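Friday visit to Zundico, the flower packing firm

Zundico opens its packing and office floor to visitors one Friday in July. I went for the afternoon. Entry was free but you had to put your name down beforehand, and they capped each group at 12.

Parking is behind the building, on the Tutwood side. The front lot is for vans. I didn't know this and had to move the car, so I missed the first few minutes of the welcome talk.

The tour starts in the cold room. It's kept at 2 degrees Celsius and they lend you a jacket. Stems come in on carts, get sorted by length, and stand in buckets overnight before anyone touches them again. Most of what we saw was chrysanthemums and small roses. The guide said they send out 959 bouquets on a normal day and a lot more in the week before Mother's Day.

Next is the tying line. You stand behind a rail, which is a bit far back to see the hands working, but the guide passed a half-made bunch around. Greens go in first, then the larger heads, then the small filler. They use Ackermann twine, which is waxed, and the knot is the same one every time. Wrapping is done at a separate bench. The paper sleeves are cut in the building and come in three sizes.

We had a short stop at the shipping desk, where they went over the Onduvura boxes. These are the newer cartons with a folded insert that grips the bunch below the flowers. More than 300 of them went through a drop test before the firm switched over -- I would have liked to see that, but there was no demonstration.

The last stop was upstairs, in the office, where finished samples get looked over. It's a carpeted room with computer monitors and a big white table, and a bouquet was lying there in a long green wrapper, yellow with small white and pale pink flowers. A few petals had come away onto the table.

Coffee was in the hallway afterward. The shop by the exit sells seconds at half price, cash only. I bought one bunch of mixed stems and it lasted the week. Wear closed shoes, as they turn people in sandals away from the cold room, and allow two hours for the whole thing.

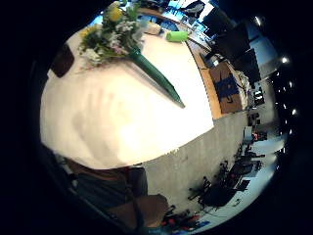
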